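**Burier Tabletop Practice Kit** – arm rules, check cards and logbook, sold by Grudura

Most small-arm "safety kits" are a yellow sticker and a PDF. We stocked three of those and dropped all of them. The Burier kit is better, though we'd still ask you to read what it does and doesn't cover before ordering.

You get 13 laminated check cards, a logbook with 157 numbered pages, and 2 table-edge markers. The cards cover set-up, hand clearance, stopping, and putting the table back between runs. There is no certificate in the box. Any seller who says a set of cards makes your bench compliant with a standard is selling you something else. Your own risk assessment still has to be written, by you, for your arm and your table.

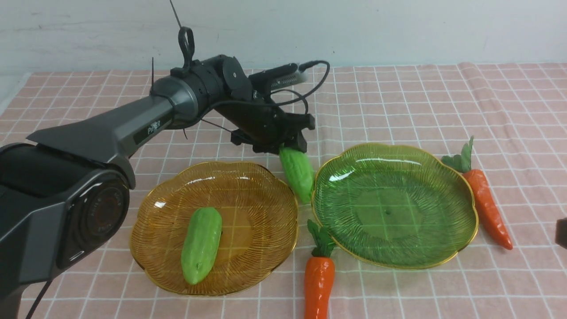 Card 4 is the one people argue over. It says no hands past the edge markers while the motors are powered, even if the arm is standing still. Iker Moya, who wrote the set, wanted it stricter. Telma Tapia tested it on our bench and thought it slowed resets too much. The strict version stayed in, and resets are slower.

Glassware gets its own card. Burier's advice is to keep the fingers closed on approach and open them only above the item to be picked. Sensible enough, but the card gives no speed limit, and we think it should.
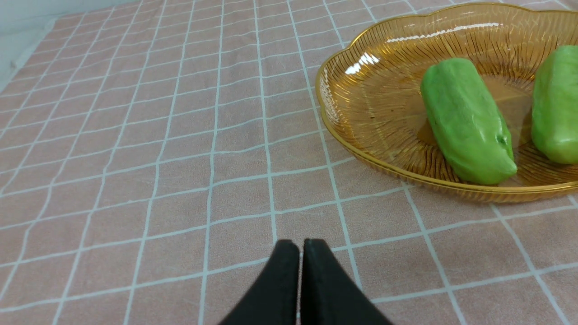 *Fingers closed, short of the amber dish.*

The layout card asks you to write down which item sits on which plate before each run. Dull work. It is also the only way to tell later if two runs can be compared, and most logs we've been shown can't manage it. Cristóbal Leiva keeps his by the plug, which the card doesn't ask for – we do it too now. 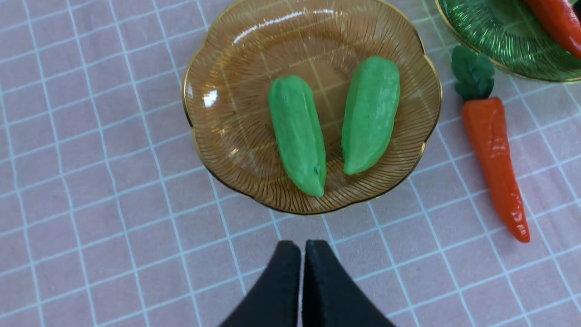 *Two green vegetables on the amber plate, carrot on the cloth.*

Card 11 deals with fingertips: look at them before the first run and after any knock. Burier claims the logbook lasts 500 runs. Ours was full at around half that, so buy the spare if you run on more than one day a week.

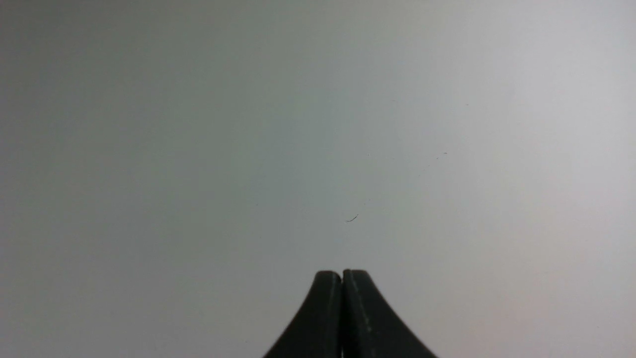
**Does the kit replace an emergency stop?**

Nothing printed on card can cut the power. Fit a proper stop within reach of whoever is running the arm, and test it before you start.

Spare logbooks and edge markers are sold separately. Orders placed by Tuesday noon go out the same week.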